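Nostell Toy Library - progress notes, December
To: Aoife Buckley, Flondomberg Fund
From: Emlyn Maddocks

Quick one, full accounts follow when the bank statement turns up.

Loans. 702 since the grant started, up from 311 in the same stretch last year. Most of the jump is the later closing time, 6:30 instead of 5. Parents coming off shift can get here now. Puzzles and ride-ons still go out fastest. Baby toys slow, no idea why, will ask at the door in the new year.

Members. 40 new families, 30 of them on the free tier you're paying for. Sign-up form was too long so we cut it to one page. Spanish version done, Polish one still with the translator.

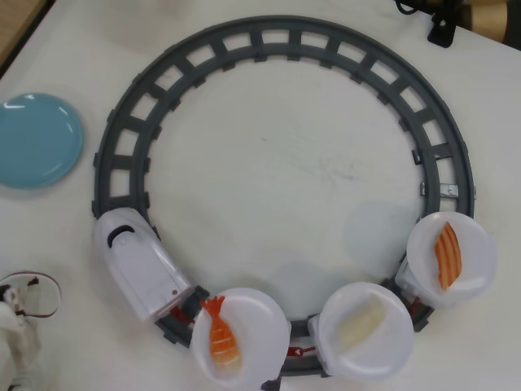
Catalog. Moved off the spreadsheet and onto Plostora. Took three weeks longer than planned, mostly barcode labels that wouldn't stick to anything curved. Switched to tie-on tags. Returns desk is much quicker, overdue reminders go out by text. Two families got reminders for things they'd already brought back, fixed and apologized.

Missing parts. Still our biggest headache. Every item now has a card listing its peices, checked out and checked in. Anything short goes on the repair shelf and doesn't get loaned. Shelf is full. Ó Riain Hardware gave us a discount on screws, glue and storage bins, so that line is under budget.

Spending. On track except heating. The back room unit died in the cold snap and we had to replace the fan. Would like to move money from the printing line to cover it, can you confirm thats ok by email? Invoice attached.

Not done yet: the Saturday-morning repair class. Had a teacher, she took a full-time job. Talking to two others. Realistic start is February. Also the ramp sign, ordered, wrong size came, sent back.

Next report in spring. Call me before noon if anything looks off, I'm on the desk most afternoons.

Emlyn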